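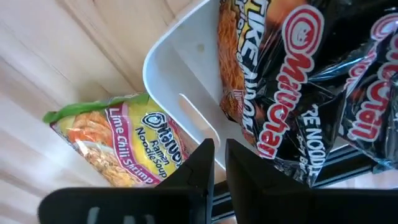
How should packets of instant noodles be stored in a small shared kitchen?

In an open bin with rigid sides, sorted by flavor, on a shelf or table away from the stove. Film packets stack poorly on their own. They slide on each other, and the corners of the dry block break when something heavy is set on top.

Dry Goods Gallery: Packets and Bins
Nondusel Pantry Notes
Updated 2 August 2026

This gallery covers the sorting of single-serve noodle packets at the Kellberg house kitchen, which serves 18 rooms on two floors. The pantry was re-sorted in July. Canned goods, rice and flour have their own pages. Notes below apply to packets in plastic film only; cups and bowls are stored upright on the top shelf and are not binned.

Picture 1. Maruchan packets, white plastic bin
Lime Chili Shrimp in the yellow wrapper, on the wood beside the bin. Black Maruchan packets at the bin. The handle slot in the side wall is the feature to look for when buying.

Sorting rules

One flavor per row. Rows run front to back, with the crimped ends facing the handles. Mixed rows are allowed only in the overflow bin.

Shrimp flavors are kept in a separate bin from all others. Several residents avoid shellfish, and a split packet leaves powder on whatever is next to it. If a packet has split, discard it and wipe the bin before anything goes back in.

Wrapper color is not a reliable guide to flavor. Read the name. Makers change their colors, and two flavors from the same brand can be close enough to confuse under the pantry light.

Oldest date to the front. Dates are usually printed near the back seam and can be hard to read on creased film. Flatten the seam with a thumb before reading. If the date cannot be read at all, the packet goes in the "use this week" tray.

Outer multipacks are opened and removed at intake. Keep the flap with the cooking directions if the individual packets do not carry them.

Bin notes

The house standard is an open plastic bin with a rolled rim and a slot at each end. The current bins came from Gunawan, sold as a general shelf bin. The Rovgate model was tried first and returned: its side walls taper too much, so the bottom layer has to be laid at an angle and about a row of space is lost.

Light-colored interiors are preferred. Crumbs and spilled seasoning show up quickly, and the label on the end is easier to read against white. Dark bins were in use before July and were moved to the cleaning closet.

Do not fill above the rim. Packets that stand over the edge catch on the shelf above when the bin is pulled out, and the film can tear at the crimp. If a flavor does not fit, start a second bin or stop buying that flavor for a month.

Lids are not used. The stock turns over fast enough that dust is not a concern, and lidded bins were being left half closed.

Cleaning

Empty the bin completely. Shake loose crumbs into the trash, then wash with warm water and a small amount of dish soap. Pay attention to the seam where the walls meet the floor, and to the underside of the rim, where powder collects. Dry with a towel and leave upside down overnight. Packets put back into a damp bin will stick to each other and the printing may rub off.

Small brown marks that remain after washing are usually seasoning oil. A paste of baking soda and water, left for ten minutes, takes most of them out. Scouring pads scratch the surface and make the next stain harder to remove.

Wipe the table before laying packets out on it. Grooves between planks hold grit, and grit will puncture thin film if a packet is dragged across it. Lift packets; do not slide them.

Count from the July re-sort

Packets on hand: 83
Packets discarded, split or past date: over 18
Shelf reference for the pantry log: 2889

The count includes all brands. Quantities by flavor are on the sheet taped inside the pantry door and are revised at each restock. The next count will be done when the overflow bin is empty.

Corrections to flavor names or dates go on the same sheet, in pen. Write the shelf and bin first, then the change. Entries without a bin label were skipped last time and will be skipped again.

Related pages: Canned Goods by Shelf. Rice and Flour, Sealed Tubs. Spice Rack, Upper Cabinet.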